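Zemimeck Customer Help > Play Kitchen > Missing or wrong pieces
Ticket opened by: Soledad Nieto
Opened: Monday, July 14, 2025
Product: Bamov breakfast set, with add-on bread
Status: Solved

Subject: The two slices of bread don't match, is one of them from another set?

Hi there! First of all I love this set, so please don't read this as a grumpy ticket. I bought the Bamov breakfast set for the pretend cafe corner I'm putting together, plus the add-on bread so two kids could make breakfast at the same time without a fight over the one slice (you can guess how I know). I got everything onto the counter to check it off against the packing slip and the bread stopped me. The slice that goes with the fried egg is a speckled, greenish beige. The other one is plain cream. I was expecting the same bread twice! 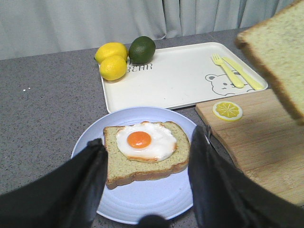
Details you asked for on the form

Piece in question: the toast, on the blue plate with the egg on it. Golden-brown crust, rounded top, and a crumb that looks like some kind of whole grain or herb loaf. I honestly like it best of anything in the set. The egg is great too, frilly edges and a bright orange yolk.

Where I bought it: straight from your site, order line 54 on the slip. The slip only says "bread slice" for both, no color and no style, so that didn't help me one bit.

Not part of the ticket: the white BEAR tray, the fruit and the cutting board. I had those before. I only mention it so that you don't go hunting for them in my order, the way the chat person did last December when I wrote in about a teapot lid.

What I've tried so far

1. Looked at the little leaflet in the box. It has a drawing of the whole set but it's line art, so all bread is the color of paper.

2. Held the two slices next to each other by the window, in case my kitchen light was playing tricks. Nope. Still green-ish and still cream.

3. Tried the egg on both. It sits fine on both, so at least breakfast can go ahead.

4. Went through the bag of older play food from Cevstead, in case I'd mixed in a slice from there. All the Cevstead bread is still in the bag and it's a good bit smaller, so I'm ruling that out.

5. Put the cream one down on the cutting board by itself to get a proper look at it. It has a thin crust that's darker along some of the edges, with a bit of a dip and a bulge along one side, like a real slice that got squashed in a grocery bag. Kind of charming? But is that how it's supposed to be, or did I get one that came out of the mold funny?

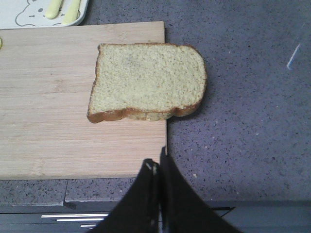
The plain slice on the cutting board, rounded end over the edge.

So I guess it's two questions. Is the cream slice the right add-on, and is the wobbly crust normal? If it's the wrong piece I'd love to swap it for a speckled one. If swapping means mailing the whole set back, forget it, I'm keeping it all.

Update from me, same day

I found the add-on's page on your site again (it was buried under Sotomayor for some reason, I'd been searching Bamov the whole time). The photo there is of a cream slice! It's a small photo, but it's definitely not speckled. So that one might be on me. I'd still like to hear about the crust before I close this.

Reply from Zemimeck Help

Hi Soledad, thanks for all the detail. You have the right pieces. The set comes with the whole grain toast and the add-on is our white sandwich slice. The uneven crust is in the mold, so every white slice has that dip. We've asked for the packing slips to show the style by name. Speckled slices are sold separately too, under item 1000, and shipping takes up to 15 days. Would you like one added to your account?

Reply from me

Oh good, that's everything cleared up, thank you! Yes please to one speckled slice. I'm going to keep the white one as well and call it a choice of bread on the cafe menu, which I still have to write out. Could you move the add-on so it shows up next to the Bamov set, though? I looked for it far longer than I'd like to admit.

You can mark this one solved. If the new slice turns up some third color I'll open another ticket.

Ticket closed by customer
Tags: play food, bread, add-on, color mismatch, packing slip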